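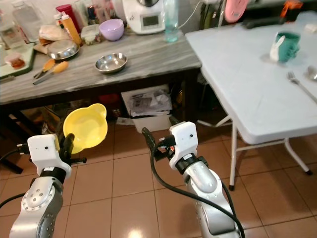
Loltthorpe Kitchen List Digest, Vol 20, Issue 7

Subject: Re: Sourdough starter and hard water
Date: July 24, 2019

I have the same water you do, I think. We're on the Merlow side of town and the kettle needs descaling every couple of weeks.

> We moved to Loltthorpe in the spring and my starter has been
> sluggish ever since. It used to double by lunchtime and now it
> barely gets there by supper. I feed it the same flour as before,
> Nowicki bread flour, equal weights of flour and water. The only
> thing that changed is the tap. Could hard water be doing this?
> Should I start buying bottled?

I wouldn't buy bottled yet. Hard water on its own has never given me trouble, and a bit of mineral in it makes for a firmer dough. What did slow mine down was chlorine. Fill a pitcher the night before, leave it on the counter with no lid, and use that. If your supplier treats with chloramine, standing won't clear it, so call and ask which one they use. The number is on the bill.

The other thing to check is temperature. You don't say what kind of house you moved into. Ours is an old one with a stone pantry and I kept the jar in there the first year, which was a mistake. It now lives on top of the refrigerator and doubles in the morning again. A cheap thermometer stuck to the jar will tell you more than the recipe will.

For what it's worth, my regular feeding is a spoonful of old starter with equal weights of flour and water, once a day, twice if I'm baking. When it was at its worst I swapped a fifth of the white flour for rye for a week. That helped. I went back to plain white afterward and it stayed lively.

For a loaf I use 500 grams of flour and hold back a little of the water until I see how the dough feels. The Nowicki flour takes up less water than the Zundmont I used before, so if you ever switch between them, expect the dough to be wetter or stiffer than you're used to. I got a pancake out of the first Zundmont recipe I tried with Nowicki flour – edible, but flat.

If none of that works I can give you some of mine. It dries well on parchment and goes in an ordinary envelope. Write to me off list with an address.

Also, to whoever asked last month about rye in bulk: the mill store in Merlow has it again, but they said they will be out between the end of August and the new crop in September.

--
Post 701 in this archive
To leave the list, send a blank message with "unsubscribe" in the subject line.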